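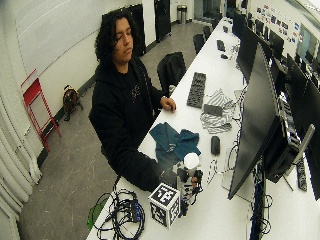 Figure 4. A long shared desk in use, with loose cables and two cloths on the work surface.

Section 4: Clearing and Cabling a Shared Desk

The Dramari desk leaflet says a shared desk can be put in order "in moments." Allow longer. Most desks that have been in use since May will have collected cables that no one can identify, and a label on a cable is only as good as the person who wrote it. Check everything against the device it is plugged into.

Read the whole section before unplugging anything. Steps 1 to 5 can be done while other people are working farther down the desk. Steps 6 to 9 can't.

4.1 Before you start

You will need two cloths (one dry, one slightly damp), a roll of hook-and-loop ties, a marker and masking tape. The Traveo starter pack includes plastic cable clips with adhesive backs. They hold well on a clean painted wall. On a desk that gets wiped every day we have seen them let go, and we would leave them in the bag.

Note: The pack also includes a bottle of surface spray. Plain water on a cloth does the same job on a white desktop, and it won't run into a keyboard.

4.2 Clearing the surface

1. Save open work and lock the computer. Leave the tower running for now.

2. Look along the near edge of the desk. Cables coiled here tend to be spares, but don't assume it. Follow each one by hand to both ends. If both ends are free, it is a spare.

3. Follow any cable that goes over the edge toward the floor. Find its far end before you pull on it.

CAUTION: Never free a tangle by pulling on the longest cable. The knot tightens, and whatever is on the other end moves toward you.

4. Pick up cloths one at a time. Small items get set down on top of a cloth and are easily lost when it is shaken out. Put anything you find next to the keyboard it was nearest to.

5. Move small devices with exposed wires or circuitry by lifting them from the base, using both hands. Set them on a dry part of the desk. Don't lift by a wire, a cap or anything attached to the front, however firmly it seems to be fixed.

4.3 Cabling

6. Shut down the computer and switch off the power strip at that position. A strip mounted upright near the edge of the desk is easy to reach, and just as easy to hit with a knee.

7. Sort the cables into two groups, power and everything else. Tie each group separately, with a tie every 200 mm. The older Gerville guide told you to bundle everything together, which looks tidy until one cable has to come out.

8. Bring the bundles down behind the monitors and secure them under the desktop. Leave slack at every monitor arm. Swing the arm through its full range by hand before you close the last tie.

CAUTION: A bundle hanging below the desk must not carry weight. If it is pulling on a plug, support it from the underside of the desk.

9. Route mouse and keyboard cables straight back toward the monitors. A cable that wanders across the surface will end up under somebody's wrist. Thin white cables are especially easy to miss on a white desktop, so run your palm across the area after you think you have finished.

4.4 Cable trays

Van Dijk sells a clamp-on tray (part 1921) for long desks. The listing promises an "invisible" installation. The tray is visible from any chair in the room, and its clamps need a clear stretch of edge, so measure first. It is a decent tray all the same, and it will take nearly 190 cm of bundled cable. Fit it at the back — never at the knee side.

4.5 Wiping down

10. Wipe with the damp cloth, working away from the keyboards, then dry with the other.

11. Hang both cloths up. Cloths left crumpled on the desk dry slowly and end up being used as mats.

12. Switch the power strip back on, start the computer and check each monitor in turn. If one stays dark, look at its cable before you look at its settings.

4.6 Keeping it that way

We don't recommend desk dividers, numbered zones or the laminated checklist that comes with the starter pack. We have tried all three. A box for spare cables at the end of the desk gets used, provided it has no lid.

Section last revised November 19, 2022. For keyboard and monitor heights, see Section 5.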